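Soup Night: Your Questions, My Answers

By Hala Naciri
July
789 shares | 62 comments

I've been feeding people soup out of my apartment in Girport long enough that I now get the same emails over and over (I love the emails, please keep sending them!). So I've finally put the answers on one page. If yours isn't on it, leave a comment and I'll get to it – usually late at night, when the stock is cooling.

What is Soup Night?

It's a Saturday dinner at my place. I make a big pot of noodle soup, you come and sit at a table with people you may not know, and we eat. There's something pickled to start and something cold and sweet at the end. It isn't a restaurant and I don't have a menu. You find out what the soup is when you walk in, unless you email me with an allergy, in which case you find out a bit sooner.

How do I get a seat?

I send a note to the mailing list on the first weekday I remember to, and seats go to whoever writes back first. I know some of you think I have favorites. I have one, it's my sister, and she hates soup. If you miss out, ask to go on the short list, since people get sick or get stuck at work and I'm often writing to folks the afternoon of.

What does it cost?

$23 a person. It covers the food and the tea. Bring your own wine or beer if you want it, and please take the empties home with you – the recycling bin in my building is tiny and my neighbors are patient but not that patient.

What time should I show up?

Doors at 6:30, soup at 7:15. Please don't come at 6:00. I'll be in an apron with wet hair, frying shallots, and I won't be any fun. If you're running late, text me and I'll hold your noodles back. They go soft fast once they're in the broth and I'd much rather boil yours fresh than hand you a bowl of paste.

Can I bring my kids?

Yes, if they're okay sitting through a longish meal with grown-ups talking. I keep some broth plain for anyone who doesn't want chili. Count them when you book, even the small ones, because a chair is a chair.

Is it vegetarian?

Every other time, and I say which in the email. The meat broth is pork and chicken bones from Figueiredo, the butcher by the bus station, who'll save you a bag if you ask the day before. The veggie one is dried mushrooms, kelp, charred onion and a lot of ginger. I used to think of it as the lesser pot and I've completely changed my mind. A spoonful of miso stirred in at the very end (heat off!) is what did it.

Do I have to use chopsticks?

Nope. Forks are in the jar, no one will look at you funny. Horacio Quezada has been coming since the second dinner and he has used a fork every single time, and he finishes before the rest of us.

What kind of bowls and things do you use? I want to do this at home.

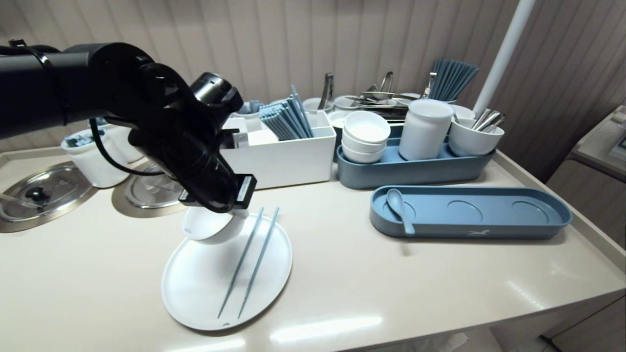
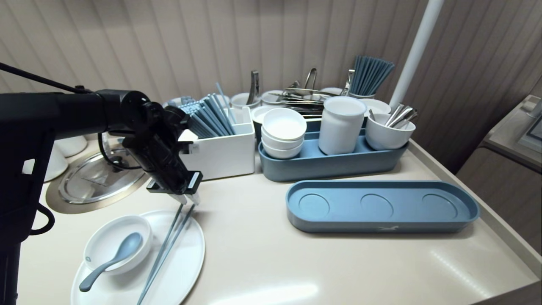
A white bowl, an oval plate and bluish chopsticks.

I get asked about tableware more than I get asked about broth, which hurts my feelings a little. My advice is to buy plain, and buy where you can go back for more, because you will break things. I started with a gorgeous set of hand-glazed bowls and lost four the first winter, and there was no way to match them. A plain round white bowl looks good with any soup, brown or red or green, and you can replace it without anyone noticing. I'm also a big believer in putting a plate under the bowl, and a big oval one gives you a spot to lay the chopsticks down. Look for a bowl with a thick rim if you can, and a soup spoon with enough handle to lean out over the side so it doesn't slide down and drown. For size, fill it with water in the store's sink if they'll let you, or just hold it in both hands. If it feels like a cereal bowl, it's too small for noodles.

What pot do you cook in?

A Skisell stockpot I bought secondhand, dented on one side, with a lid that came from some other pot. People write to me asking if they need a fancy one. You need a tall one. Wide pots lose too much liquid over a long simmer and you end up topping up with water all afternoon, and then you're basically making tea. Mine lives on top of the fridge, it doesn't fit anywhere else.

Why is my broth cloudy?

You boiled it too hard, or you skipped the first blanch. Cover the bones with cold water, bring it up, let it bubble a few minutes, then dump the whole thing out and scrub the pot. Start again with fresh water and keep it at a lazy simmer, a bubble here and there. Cloudy broth tastes fine, by the way! Some soups are meant to be milky and you boil those like mad on purpose. Just decide which one you're making before you turn the knob.

Can I freeze it?

The broth, yes. The noodles, please no. Leave some room at the top of the tub because it swells. I salt mine after thawing, so I can still cook it down for sauce if soup doesn't happen. And write on the lid what it is. I once thawed what I thought was mushroom broth for a vegetarian friend and it was the pork one, and we had toast.

Where do you get your noodles?

Fresh wheat noodles from the Skallivard market hall, upstairs, the stall with the green awning. They sell out by noon. Dried ones are good too, so don't let anyone make you feel bad about that. Cook them a minute short, rinse them under cold water till they stop feeling slimy, then dip them in the hot water again right before serving.

Do you ever take the summer off?

I close for two Saturdays in July, when the kitchen gets too hot to stand in. The one right after is always cold noodles with sesame and cucumber, and it fills up faster than anything else I do, so watch your inbox.

Can I help with the dishes?

Yes! I used to say no to be polite and then I'd be up past one scrubbing. Now I say yes. Rinse the bowls before the fat sets, stack them to the left of the sink, and leave the big pot to me.

Will you share the chili oil recipe?

It's getting its own post. I keep changing the amount of star anise and I'd like to settle on one before I put it in writing.

62 comments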